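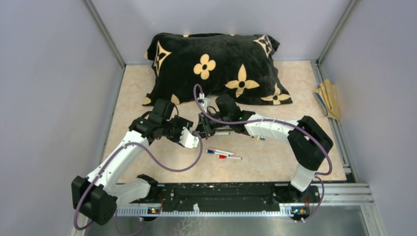
The Holow plush pillow, black with beige and yellow flowers and stars.

I've wanted a big dark pillow on the site for ages, and Surum's new one is a beauty! The cover has a soft velvety sheen that changes as you turn it toward a lamp, and the pattern is bold enough to read from across a room. Four-petaled flowers, pointed stars, all of it on black. The print runs right over the edges, so you get half a star on one corner and most of a flower on another, and no two covers are cut quite the same.

The filling comes from Oltis and it's generous. You can lean on it with your full weight and still not feel the floor, which makes it great for sitting down low with the kids and a pile of drawing things. 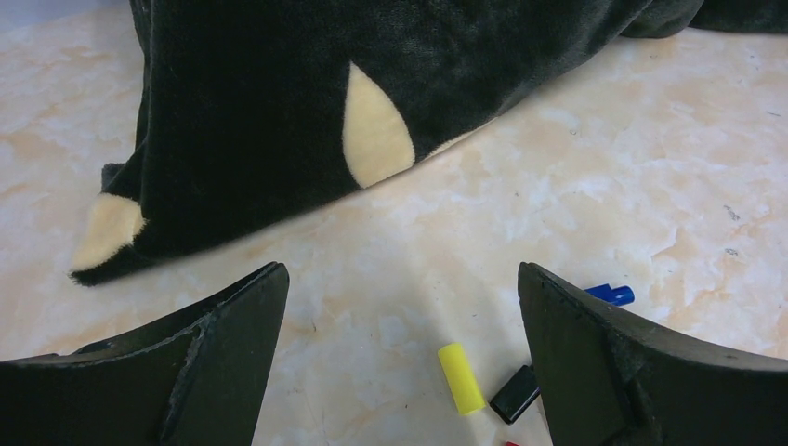
Lizelle Motaung wrote to ask whether felt-tip marks come out of the cover. Fresh ones do, with cool water and a little dish soap on a white cloth. Dab, don't rub — the pile flattens if you scrub at it. Older marks are harder, but on black you'd have to go looking for them.

The zipper is hidden along the bottom seam. Wash the cover inside out and on cold, then brush it with your hand while it's still damp.

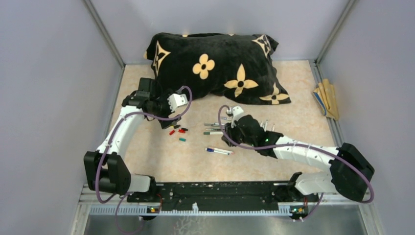 Does it shed on pale floors, a reader wanted to know. A bit in the first week, yes, and then it stops. Shake it outdoors a couple of times before you bring it in.

I also like how well it sits against a light wall, with something marbled or cream under it.

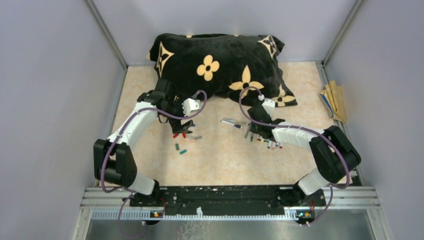

Spare covers are sold separately and fit the older Gündoğdu inserts too. Surum made 300 in this pattern, and 12 are on our shelf right now.

Comments (3)

marit_b: Had mine since October and it's still plump. Love it.

Joss: Is the zipper metal or plastic?

marit_b: Plastic on mine, Joss, and it runs fine.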